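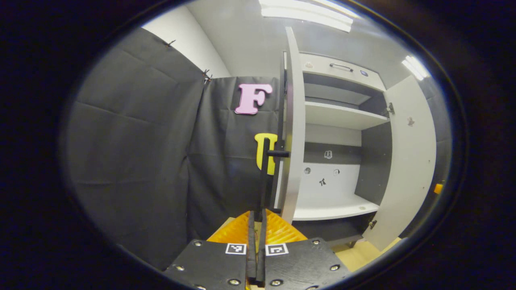 Re: [grirnside-list] Wevex draft 6, cabinet and drawer tasks: do we really need all these rules?

Hi all,

Catching up on a long thread from the Lestoveck end. I'll answer the bits I have an opinion on, which is most of them, sorry. Quoting is trimmed, the full message is in the archive.

On 29 Oct 2022, the Yip bench wrote:

> We've read draft 6 of the Wevex recording rules twice now and our
> feeling is that it's turned into a very long document for what is
> a person opening a cupboard with a gripper in their hand. Half of it
> reads like it was written for a robot arm bolted to a floor. Our
> specific gripes:
>
> (a) Section 2, markers. Why does every single episode need both
> finger markers readable in the first frame? We lose heaps of
> takes to this.
>
> (b) Section 3, backdrops. We can't repaint a shared room.
>
> (c) Section 4, doors. "Record the start state of every moving
> part." Every one? Including the door we never touch?
>
> (d) Section 5, lighting. See (b).
>
> (e) Section 7, discards. We don't want to keep the duds. They
> take up disk and somebody always trains on them by accident.
>
> Could we get a one-page version?

OK! First off, yes to the one-page version, I'd love one too and I'm happy to have a first crack at it. Draft 6 has definitely grown a bit of a gut. But I'd fight for most of what's in it, so let me go through them.

(a) Markers

I was on your side about this until August. We had 2637 episodes on the disk from the handheld grippers, all cupboards and drawers, and when I finally ran the marker check over the lot, 490 of them had one marker missing at the start. Nothing wrong with the motion in most of those, as far as I could tell from skimming. But the finger width comes out of the distance between those two little squares, and with one gone the script was cheerfully filling in whatever it had from the previous episode. So you'd get a gripper that supposedly began wide open when the fingers were plainly shut. Delightful.

What I'd change is the wording. "Readable in the first frame" is a bit brutal when the operator is still getting their wrist settled. I'd go for "both markers detected at some point before the fingers first move, and the fingers fully closed then fully opened once at the start of each session". Hold the tool up, squeeze, release, off you go. It takes no time and you get your calibration for free.

Also, please wipe the mounting plates! And have a look at the white squares while you're there. Ours had gone grubby at the corners from people picking the tool up by the plates (guilty), and a fresh pair of prints did more for detection than any amount of fiddling with thresholds. Draft 6 doesn't mention cleaning anywhere and I reckon it should.

(b) Backdrops

Nobody has to repaint anything, promise. The rule is "plain where you can, distinctive where it helps", and I admit it isn't obvious how those two live together. Our setup is dark grey curtain hung up with binder clips, and a couple of big bright letters stuck on it, a pink F up high and a yellow one lower down that's a U or an n depending on how you hold your head. That gives you a big dull area that hides the clutter, and a few things the tracker can grab hold of when the camera swings past. Plain curtain on its own was awful for us. The camera would pan across all that grey while somebody was reaching for the handle, lose its place, and the trajectory would shoot off through the ceiling.

Things I'd put in the one-pager under this:

- Letters or shapes go on the backdrop, never on the door that's going to move. A door with a lovely high-contrast sticker in the middle of it is a door your tracker will believe is the wall. (If the cabinet came with small stickers on it, write them down and leave them be. Peeling them off halfway through a collection is worse than having them.)

- Once the letters are up, they stay up for the whole session. If one falls off, stop, close the session and start a new one with a new map.

- Check the clips before you start. A curtain that sags between takes is a moving backdrop.

- Folds are fine. I've seen someone steam-ironing a backdrop, and bless them, but the creases are texture and the tracker likes texture.

(c) Doors you never touch

Yes, every one, including the one you never touch, and I'll die on this hill. Cabinets with two doors are the worst for it. If the second door is open it changes what the wide lens sees on that whole side, and it changes where your elbow can go. We had a batch where the right-hand door was wide open in some sessions and shut in others, with the same task label on both, and when the replay person asked me which was which I had to go through by eye. All 1666 of them. I'd really rather none of you had to do that.

It can be dead simple, though. Draft 6 wants an angle for each hinge and I agree that's over the top for a handheld job. I'd accept three words: shut, part, open. Plus the same for drawers. One line in the session notes, so something like "left door open, right door open, top drawer shut" and you're done. If the task is to close the left door, then the left door's start state goes on each episode and the rest stays on the session.

While I'm on doors, a couple of habits that aren't in the draft and that I'd like to see argued about:

Approach the handle with the fingers lined up with it. On a vertical handle, that means the fingers come in upright as well, which feels natural anyway. The trouble starts with handles that have a bit sticking out sideways, like the short knob on ours. Some operators grab the bar and some hook the knob, and both open the door perfectly well, and then you've got two different skills living under one label. Pick one per session. I don't much mind which, but write it down.

Don't help with your other hand. I know! It's so tempting, especially when the door's a bit sticky. A person will steady a cabinet without noticing they're doing it. Other hand in the pocket or behind the back, and if the cabinet shifts when you pull, fix the cabinet.

Don't nudge the door with your knee or hip either. The replay arm hasn't got a hip.

(d) Lighting

Softer on this one. The wording in section 5 ("no luminaire shall be directly visible to the camera") is unworkable with a lens this wide. Point the tool at anything above waist height in an ordinary room and you'll have a ceiling light in view. We've got a long fluorescent right over the cabinet, and it's there in half of what we record. What matters more to us is that the exposure is locked, so that the inside of the cabinet doesn't go dark every time the light wanders in at the top. I'd rewrite the whole section as: lock the exposure on the inside of the cabinet, leave the room lights in one state for the whole session, and draw the blinds if you have any. That's it, three things, and you don't have to get the building manager involved.

If somebody has tested with visible lights against hidden ones, please post it, I'd love to see numbers. All I've got is a hunch and a stubborn streak.

(e) Discards

This is the one where I disagree with you most, Yip folks, said with great affection. Please keep the duds. A slip off the handle, a door that swung back, a grab that missed, those are the ones people come asking for a year later. The accident you describe is a labelling problem. Put them in their own folder, give the file a status of "fail" and make the loader skip anything that doesn't say "ok". Ours refuses to load a file with no status at all, and that has saved me from myself more than once.

What you can bin, as far as I'm concerned: takes where nothing was attempted, takes where the recording stopped early, and anything that shows a person who hasn't agreed to be in it. That last group has to go, and it should go the same day. Draft 6 does say so, but it's tucked away in the notes at the back and I'd move it to the very top of the one-pager. With a lens like this you catch a lot more of the room than you think, right out to the sides and behind the open doors. Walk around with the tool before you start and look at what it's picking up at the rim.

One more from me that isn't in anybody's list. Can we agree what "open" means for the end of an episode? Lestoveck has been stopping when the operator lets go of the handle. I gather others stop when the door stops moving, and at least one bench stops when the operator steps back. I'd vote for letting go plus a short still pause, with the fingers open and the handle in view, but I'm easy.

I'll put a rough one-pager on the Grirnside page and post the link to the list. Shout at it as much as you like. If anyone has a drawers-only setup I'd be keen to hear whether the handle bit makes sense for a horizontal bar, because I wrote all of this thinking about doors.

Cheers,
the Lestoveck end of the list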